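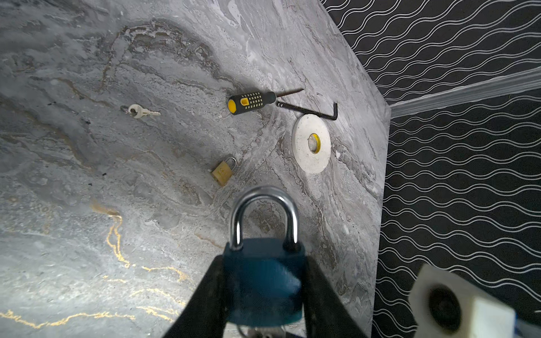

Rowing between lifting sets, good or bad idea?

baninau_row
Post 1
My program at the Stockdale gym has me doing 5 sets of squats with three minutes of rest. I get bored, so I started rowing easy during the rests. My last set feels slower now. Should I stop?

ironporch
Post 2
Yes, stop. Rest is there so the next set is good. Put the rowing after the squats, or do it on another day. I row 1,000 meters at the end and my squat numbers have kept going up.

clulludico
Post 3
Depends what you want. If it's general fitness, easy rowing in the rests is fine. I did it all of July and lost nothing on my squat. You have to keep it really easy, 20 strokes a minute or less.

ironporch
Post 4
He already said the last set is slower. That answers it for him, whatever your July was like.

mindham_lifter
Post 5
Slower how? Bar speed, or do you grind the last rep? Also, what weight are you using? Light squats with rowing in between is just a circuit.

Basket on the back rail, white wire mesh:
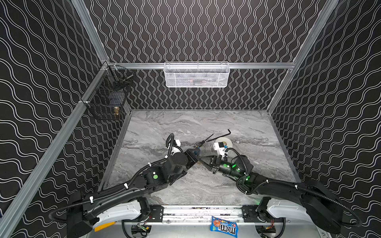
White mesh basket on the back rail

baninau_row
Post 6
I grind the last two reps. The weight is the same as last month. I row maybe a minute and a half per rest, and the monitor said 1,079 meters in total last time.

mindham_lifter
Post 7
That's a fair bit of leg work in the middle of squats. Try walking around in the rests for two weeks and keep everything else the same.

clulludico
Post 8
I'd cut the rowing in half before dropping it. I still don't think easy rowing is the problem. Are you eating before you train?

baninau_row
Post 9
Coffee and a banana. I train at 6 a.m., so not much more than that. I'll walk for two weeks and post my numbers.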